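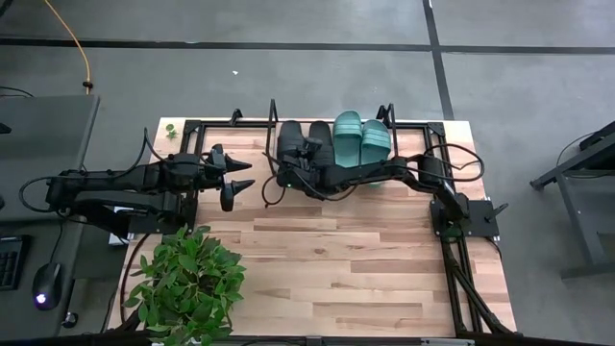
The Long Life of a Glued Seam

Dec 16, 2024

Most shoes fail at one line. It runs around the perimeter where the upper meets the sole, and in the greater part of footwear sold today it is held by adhesive alone. The upper may be sound and the tread may have years left in it, but once the bond opens at the flex point under the toes, water gets in and the shoe is usually thrown out.

The process is called cement construction. The upper is pulled over a last, its lower margin is folded under and fixed to an insole board, and the folded margin is roughed with a wire wheel. Adhesive is applied to both the margin and the outsole, allowed to dry to a film, reactivated with heat, and pressed. There is no stitching through the sole and no welt. The shoe is light and flexible, and it can be made quickly.

Two families of adhesive dominate. Polychloroprene, the yellowish contact cement found in repair shops, grabs early and tolerates imperfect surfaces. Polyurethane is stronger against oils and plasticizers and has largely displaced it in factories, but it asks for more preparation. Rubber outsoles have to be treated with a chlorinating primer before polyurethane will hold to them. EVA foam needs a different primer, often cured under ultraviolet light. Leather has to be roughed deep enough to remove the finish and shallow enough to leave the fiber layer intact.

Preparation is where the failures begin. At Daredach, a contract test laboratory that handles footwear returns for retailers, the June intake held 266 pairs with sole separation. Of these, 232 had parted at the interface between adhesive and substrate, with a clean face on one side. A clean face means the glue never wetted the material. The remaining 34 had torn within the foam or the leather, so the bond had outlasted what it was bonded to. The laboratory treats the second group as acceptable wear.

The usual test is a peel. A strip is cut across the bond, the free ends are clamped, and the machine pulls them apart at constant speed while logging force against distance. A good trace is a flat, slightly ragged plateau. A poor one starts high and drops off, or shows a sawtooth where the adhesive was laid on unevenly. Flexing comes next: samples are bent 50 degrees at the ball of the foot, soaked, and bent again. Daredach also stores samples in a warm, humid cabinet before pulling them.

Humidity matters on account of hydrolysis. Polyester-based polyurethanes react slowly with water, and the reaction does not require that the shoe be worn. Hiking boots kept in a closet for several years can shed their midsoles on the first walk, in crumbs. Polyether-based grades resist this far better but cost more and have lower abrasion resistance. Manufacturers seldom state which one is in the box.

Stitched constructions avoid some of this at a price. In a Goodyear welt, a strip of leather is sewn to the upper and insole, and the outsole is sewn to the strip. The outsole can be cut away and replaced without disturbing the rest. The Xavier workshop, which resoles both kinds, takes in welted shoes without inspection and cemented shoes only after checking the margin. If the margin was roughed too hard the first time, there is no material left to rough again. Cupsoles, with a stitched sidewall, fall between the two. The thread holds the edge, but the center of the sole is still glued.

Newer work goes in the opposite direction, toward bonds intended to let go. Bravinent sells a hot-melt film that softens in an oven at a temperature above anything met in ordinary use, including a parked car. Idora, a maker of work shoes, has run 2000 pairs with a film of this type and takes them back at end of life. The soles come off whole and can be ground as a single material. Conventional cemented shoes have to be shredded first and sorted by density, and the recovered rubber carries adhesive and textile fiber with it.

The film adds a heating step and narrows the window for pressing. Too cool, and the film does not flow into the roughed surface. Too hot, and the foam collapses at the edge.

For a shoe already in use, the options are limited. A small opening at the toe can be closed if it is caught early. Old adhesive should be scraped or sanded off, both faces wiped with solvent and left to dry, and a thin coat of contact cement put on each. The coats need to be dry to the touch before the faces meet. Pressure counts for more than clamping time, and a few firm blows with a hammer over a last will do better than a night under books. Cyanoacrylate sets hard, cracks at the first bend, and leaves a residue that has to be ground away before anything else will stick.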